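Stukier Towel Station: Set-up and Operating Guide

Section 4. Demonstration work with the hand-held grippers

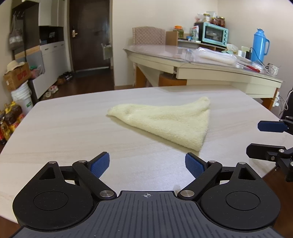 Figure 4-1. Terry towel on the work table, with the blue finger pads of the hand-held gripper at the near side.

4.1 Purpose of this section

This section covers the part of the changeover in which laundry staff show the folding task to the Stukier system by doing it themselves with the hand-held grippers. It applies to sites that are moving from full hand folding to shared folding, where the machine takes plain towels and staff keep all other items.

Read Section 3 (Table and floor layout) first. Section 5 covers transfer of finished sessions to the Nodeck server and is normally carried out by the shift lead.

4.2 Who may carry out demonstrations

Any employee who folds towels as part of normal duties may carry out demonstrations after completing the two-part introduction in Section 2. Previous experience with machines is not required. Experience with towels is. At the Vigfúsdóttir site, sessions recorded by long-term folding staff needed fewer repeats than sessions recorded by the installation crew, and the procedure below was changed in June to reflect this.

Demonstration time is working time. It must be entered on the shift sheet under code D and must not be counted against the folding target for the same shift.

4.3 Before starting

1. Clear the work table of everything except the towel to be used.

2. Wipe the table top with a damp cloth and let it dry. Lint left on the surface changes how terry slides.

3. Check the finger pads on both grippers. The pad surface is textured. If the texture is clogged with lint, brush it out with the nylon brush from the Stalach accessory kit. Do not use solvent.

4. Close each gripper fully and open it again. Both fingers must move together. If one finger lags, set the gripper aside and tag it for service.

5. Look at the pins on the linkage arms. A pin that stands out from the arm is a fault. Do not push it back by hand.

6. Enter your operator number and the towel class on the station panel. Use class T1 for plain terry without a border and class T2 for terry with a woven border.

7. Wait for the steady tone. The station is ready.

CAUTION: Keep fingers, sleeves and lanyards away from the linkage arms while the gripper is closing. The arms form a pinch point on both sides of the body.

NOTE: Rings and bracelets must be taken off before the grippers are picked up. Lockers are to be provided within sight of the station.

4.4 Placing the towel

The starting position of the towel matters more than the speed of the fold. In daily work, towels reach the table out of a cart and are never flat. Demonstrations must begin the same way.

1. Hold the towel by any one point above the middle of the table.

2. Let it drop. Do not arrange it.

3. Check that no part of the towel hangs over the rounded table edge. If it does, pick it up and drop it again.

4. Press START with the side of the hand or with the foot switch.

A crumpled towel with one narrow point and one broad side, as in Figure 4-1, is an acceptable start. So is a towel that has landed in a ball. A towel that has landed with all four corners showing should be dropped again, unless the panel asks for an easy start.

4.5 Folding with the grippers

1. Bring both grippers to the table with the fingers open.

2. Find a corner. If no corner is showing, lift the highest part of the towel with one gripper and look for a corner as the cloth hangs.

3. Close the other gripper on the corner. Take hold of the cloth only as far in as needed.

4. Slide or re-grip along the short edge until the second corner is held.

5. Lift the towel clear of the table and lay it down away from you in a single movement.

6. Smooth the towel with closed fingers, working from the middle outward.

7. Fold in half, short edge to short edge. Fold in half again.

8. For class T1, fold in thirds. For class T2, fold so that the woven border faces up.

9. Open both grippers, move them back to the near edge of the table, and press STOP.

If a corner slips, pick it up again and go on. Do not stop the session. Slips and recoveries are useful to the system and are kept. Stop the session only if the towel leaves the table, a gripper fails, or you are interrupted.

NOTE: Work at your own pace. The station does not score speed, and the panel does not display a time. Supervisors must not time demonstrations for the purpose of comparing employees.

4.6 Number of demonstrations

A site needs 1,433 accepted demonstrations before shared folding can be switched on. Of these, 1,213 are class T1 and the remainder are class T2.

One session consists of 20 demonstrations. After each session the operator must take a break of 20 minutes from gripper work. Other light duties may be carried out in this time if the operator agrees. The break may not be shortened, including at the request of the operator. The grippers load the thumb and the outer side of the wrist in a way that hand folding does not, and soreness often appears only on the following day.

Operators who report soreness are to be taken off gripper work until it has passed. They return to hand folding or to sorting and keep their place on the roster.

4.7 Reviewing a session

1. At the end of the session, the panel shows each demonstration as a row.

2. Rows marked A are accepted. Rows marked R need review.

3. Open each R row and choose KEEP or DROP. The usual causes of an R mark are a hand in view of the work, a late STOP, or a towel that was not released.

4. Press CLOSE SESSION. The operator number is replaced by a session number at this step and cannot be restored.

The shift lead can see session numbers and totals only. Requests to link a session to an employee are refused by the software.

4.8 Changes to staff duties after switch-on

The following table of duties replaces the one issued with the first version of this guide.

Plain towels, class T1: machine. Staff load the cart and remove stacks.
Bordered towels, class T2: machine, with a staff check of every stack.
Bath robes, fitted sheets, table linen: staff.
Stained or torn items: staff. The machine does not sort these out reliably and will fold a torn towel as a good one.
Customer items with name labels: staff.

Each shift keeps one person at the station with authority to stop it. This person does not need approval from the shift lead to stop the machine, and a stop is not recorded against anyone.

Sites should expect folding staff to spend more of the shift on their feet and walking, as stacks have to be moved from the station to the shelves. Plan for this before switch-on. Anti-fatigue mats at the station and a second cart are recommended. Where folding was previously seated work, agree on rotation with the staff in advance and put it in writing.

Employees who prefer to remain on hand folding should be given the items in the staff rows above for as long as volume allows.

4.9 Faults during demonstrations

No tone after step 7 of 4.3: Check that both grippers are switched on. Restart the panel.

Cloth slips from the pads repeatedly: Brush the pads. If slipping continues, replace the pads in pairs.

Gripper does not open fully: Look for threads wound around the pins. Switch off the gripper before removing them with the plastic hook.

Panel shows LOST VIEW: Something has come between the gripper and the towel, most often a sleeve. Roll up sleeves and repeat the demonstration.

Panel shows CLASS?: The towel does not match the class entered. Correct the class before the next START.

Do not open the gripper housing. There are no parts inside that can be serviced on site.

4.10 Revision record

Section 4 revised December 2025. Break rule moved from 4.9 to 4.6. Table of duties replaced. Review steps corrected after comments from the folding staff, collected by Grímur Lund. Step numbers in 4.5 now match the panel prompts from Nodeck.

Continue with Section 5, Transfer of sessions.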